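# Carretero Sudden gloves for two-arm teleoperation, after 200 recorded demos

The Sudden is a pair of wired gloves with a wrist tracker on each cuff. You wear them, move your hands, and two robot arms with fingered hands copy you while the software records everything. I bought the two-hand kit in April for our workshop in Bernville. Before that we were using the Istusitz handles, which are fine for grippers and not much use for fingers.

I paid for the kit with shop money and Carretero doesn't know I'm writing this. I'm reviewing the gloves, the trackers and the recording software. The arms and hands were already on the bench and aren't part of the kit.

## What comes with it

- Left and right glove, one size, with adjustable finger caps
- Two wrist trackers, already screwed to the cuffs
- A base unit that sits in front of you and plugs into the computer by USB
- A foot pedal with two buttons
- Cables, spare finger caps and a printed quick start sheet

The full manual is a download. It's decent on setup and thin on everything after setup. The page on mapping to hands with fewer fingers than yours is one paragraph long, and it's the page I needed most.

There is no carrying case. The gloves come in a foam tray inside a cardboard box, and I still keep them in that.

## Setup

Getting the software running took me a morning. The installer found the base unit on the first try. It didn't find the left glove until I swapped USB ports, and I've had to do that again twice after updates. If your computer only has ports on the back, get a short extension cable before you start.

Calibration goes like this: hands flat, hands in a fist, then thumb to each fingertip in turn. It's quick once you know the order, but you have to do it every time you put the gloves on, and again if you take one off to answer the phone. The software will let you skip it. Don't. I skipped it one afternoon and recorded a batch where the robot's index finger lagged behind everything else, and all of it went in the trash.

You also have to set your working height. The base unit wants to be level with your elbows. Mine was on the bench at first, too low, and the robot wrists kept drifting upward as I worked. I moved it onto a shelf and the drift mostly went away.

## Using it

Pressing the left pedal button connects you to the arms, and pressing it again lets go. The right one starts and stops a recording. The good part is that the arms don't jump when you connect. They hold where they are and follow your movement from that point on, so you can let go, rest your shoulders, and pick up again with your hands somewhere comfortable. The Istusitz handles don't do this, and after a long session I could feel the difference.

Finger tracking is the reason to buy these. Opening and closing the whole hand works right away. Moving one finger by itself works well for the index and thumb and less well for the rest. There's a small delay between your finger and the robot's. You stop noticing it on slow moves, and you notice it again as soon as you try to hurry.

Wrist rotation is good through the middle of the range. Near the ends it gets soft - you keep turning and the robot has already stopped. A warning tone plays when you hit the limit, but it's the same tone the software uses for "recording saved," and I've mixed the two up more than once. I'd like to be able to change it. There's no setting for that.
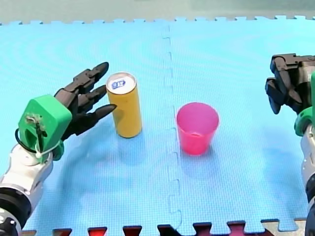 Most of my testing was one simple job: take hold of a can with the left hand, pick up a cup with the right, and set the two down next to each other. It's a good test for gloves because the two objects want different grips. The can is tall and slender, so the left hand has to come in from the side with the black fingers spread and the tips at different heights, and if you start to close before the lowest one is in place you tip the can over. I made a lot of bad takes by closing too early. The pink cup is shorter and tapers toward the base, so a grip that feels solid up at the rim will slide if you carry it lower. For that one I leave the right hand partly curled on the approach and wait well clear of both objects until the left has hold of the can. I use the seam in the blue mat as my line: the can starts on the left of it and the cup on the right, and neither hand crosses over until the other has backed off.

The gloves have no touch feedback. You get no buzz or resistance when the robot's fingers meet something, so you do it all by eye. That's manageable when you can see the fingertips. When the hand is between you and the object, you're guessing. I ended up standing a little to one side so I could see around the back of the left hand, and my success rate went up after that. If you plan to work from a screen in another room, I'd think hard about this before buying.

## Recording and sorting

I recorded 200 demonstrations over 3 weeks. After going through them I kept 83. That sounds bad, and some of it is on me. The early ones were clumsy, and I was strict about anything with a pause or a second try in it. But a fair share of the rejects came from the kit: wrist drift, the lagging finger I mentioned, and a batch where the right glove dropped out for a moment and the hand froze in place.

The software doesn't flag dropouts. It fills the gap by holding the last position, and you won't know unless you watch the playback or look at the graph. A simple marker on the timeline would have saved me a couple of evenings.

Playback itself is good. You can scrub through a take, see both hands as stick figures next to the camera view, trim the start and end, and tag it. I use tags for how the can was approached and whether I had to correct anything midway. Tags export with the rest of the data. The export ran clean every time, with matching timestamps for camera and hands, and that has not been my experience with other recorders.

You can also have the arms replay a take. I do this with everything I'm unsure about. If the objects are put back in the same spots and the replay still knocks the can, the take was probably lucky the first time.

## Comfort

The gloves are knit fabric with the sensors sewn along the backs of the fingers. They fit my hands, which are medium. The finger caps can be moved in to suit shorter fingers, though the extra fabric then bunches up at the tips and the thumb reading gets worse.

They get warm. I take a break after every dozen takes or so, mostly to dry my hands. They can be wiped down but not washed, and if several people share a pair you'll want thin liners underneath. I tried cotton liners and tracking didn't suffer, but you do need to calibrate with them on.

The cables run from the cuff to the base unit and are a bit short for me. With both arms stretched out I can feel them pull. I clipped mine to my sleeves at the elbow and that helped.

## Problems and support

One finger cap on the right glove came loose in the second week. I used one of the spares. The pedal slides on a smooth floor, and I put rubber feet on it.

I wrote to Carretero about the glove dropouts. They answered the next day, asked for a log file, and sent a firmware update that helped. I've seen one dropout since then, compared to several per session before. I also asked about the tone and was told it's on the list.

## Who should get it

If your robot has simple grippers, save your money. The Istusitz handles cost less, they need no calibration, and a trigger is an easier way to open and close two jaws.

If you have fingered hands and need to show them grips that change from one object to the next, the Sudden does the job better than anything else I've had on my bench. Plan on a week of poor takes while you learn it, and check every recording before you train on it.

**Tracking:** 4 out of 5
**Comfort:** 3 out of 5
**Software:** 3 out of 5, would be 4 with dropout markers
**Support:** 5 out of 5

I'll update this after I've tried the new firmware on lid twisting, where both wrists spend most of their time near the end of their range.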